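Udstead Reuse Partnership > Funded work > Handsets strand > Progress reports

Search reports Go Clear

Handsets strand: progress report to the Aka Fund
Fri 20 December
Prepared by Monique Deschamps

This report covers the period since the grant was released in September. The strand collects unwanted mobile phones and their cases, sorts them and passes suitable items on to households referred by partner agencies.

Donations have been steady. To date 183 phones have been received at the Udstead counter, of which 60 have been matched with a case and issued. The remainder are awaiting a charger check or have been set aside for parts. Cases continue to arrive separately from the phones they belong to, and matching them by size remains the slowest part of the work.

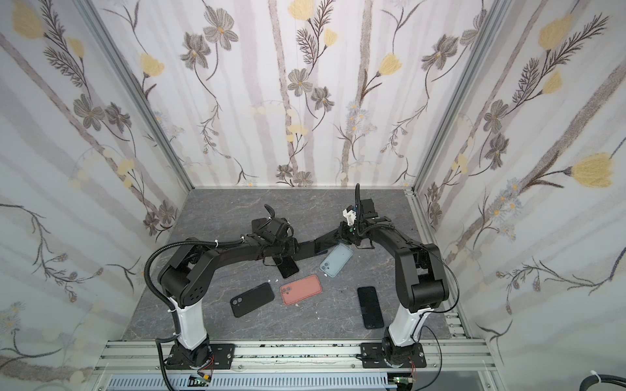

Ginette Barbier has revised the sorting guidance accordingly. Phones are now dealt with first and laid flat, screen upwards, where their condition allows. Coloured cases are kept apart from black ones – a small change, but recipients do express a preference and it shortens the appointment.

Expenditure is within budget. The storage trays ordered from Polák were delivered in full. The order with Cukel for charging leads was reduced by 15 units, and the saving has been moved to postage with the Fund's agreement.

One matter remains open. The store occupies the ground floor of a building dating from 1916, and the landlord has yet to confirm the terms for next year. We have asked for a written answer and will forward it to the Fund on receipt. The second instalment is requested on the existing schedule.

Related reports
Handsets strand: opening statement
Charging leads: purchasing note
Udstead counter: opening hours and access
Guidance for referring agencies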